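**Erix** is a supplier of promotional products, founded in Trudelgate by Úna Foley. It prints and assembles branded goods for other companies, mainly table covers, tote bags, drinkware, notebooks and lanyards. The firm sells through distributors and does not take orders from the public. It has 60 employees at a single plant on the north side of the town.

## History

Foley had worked as a screen printer before starting the business in a rented unit beside the Trudelgate rail yard. The first product line consisted of cotton tote bags printed in one color. Table covers were added after a regional trade show organizer asked for matching covers for its exhibitors, and they became the largest part of the company's sales within three years.

Erix bought the bag and apron business of Guzmán, a family-owned printer, and kept the Guzmán name on its heavier canvas goods. The purchase included two automatic presses and an embroidery department. Embroidery moved to the Trudelgate plant the following September. The old Guzmán building was sold.

## Products

The catalog lists 419 items. They are grouped by the method used to decorate them, since the method sets the minimum order and the lead time.

| Method | Typical goods | Minimum order |
|---|---|---|
| Screen printing | Totes, aprons, T-shirts | 100 |
| Dye sublimation | Table covers, flags, lanyards | 1 |
| Pad printing | Pens, key rings, bottle caps | 700 |
| Embroidery | Caps, fleece, canvas bags | 60 |

Items outside the catalog can be quoted separately. Distributors must supply a physical sample for any item that Erix has not decorated before.

### Table covers

Table covers are made of polyester and are sold as throws, fitted covers and runners. A throw is a flat piece of cloth with hemmed edges and no shaping at the corners. A fitted cover is sewn to the dimensions of a stated table and has seams at each corner. A runner is a narrow piece laid across the table from back to front, usually over a plain throw. 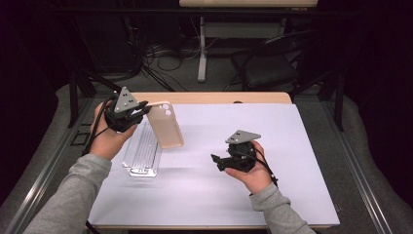

Sizing is the most frequent cause of returned covers. Erix measures a cover by its finished size after hemming, while several competing suppliers quote the size of the cut cloth. A buyer replacing one brand with another may therefore receive a piece that is smaller than expected. A sheet that covers most of a rectangular top can still leave a strip of tan wood showing along the far side, and this is acceptable only where the back of the table faces a wall or the exhibitor. For full coverage the catalog advises adding the drop on each side to the length and width of the top. Rounded corners do not change the measurement for a throw, but they must be stated for a fitted cover.

The artwork is printed on paper and transferred to the cloth under heat. The process works only on white or very pale polyester, so solid-colored covers are also printed, with the color filling the whole face. The reverse side stays white.

## Gudham line

Gudham is the company's lower-priced range. It uses lighter cloth, a fixed set of colors and one print position for each item. Covers in the line are available in two sizes and cannot be altered. Gudham goods ship without individual bags unless the order form states otherwise.

The range was introduced for schools, clubs and small fairs, where an item may be used for one event. It is not covered by the reprint terms that apply to the main catalog.

## Ordering and proofs

Orders are entered by the distributor with vector artwork and a color reference. A digital proof is returned by 4 p.m. on the next working day. Production starts when the proof is approved in writing, and changes made after approval are billed as a new setup.

Printed samples are available for sublimated goods at the unit price plus freight. For screen-printed goods a sample requires a full set of screens, and the setup charge is credited if the order follows within one season.

## See also

- Dye-sublimation printing
- Pad printing
- Trade show display
- Promotional merchandise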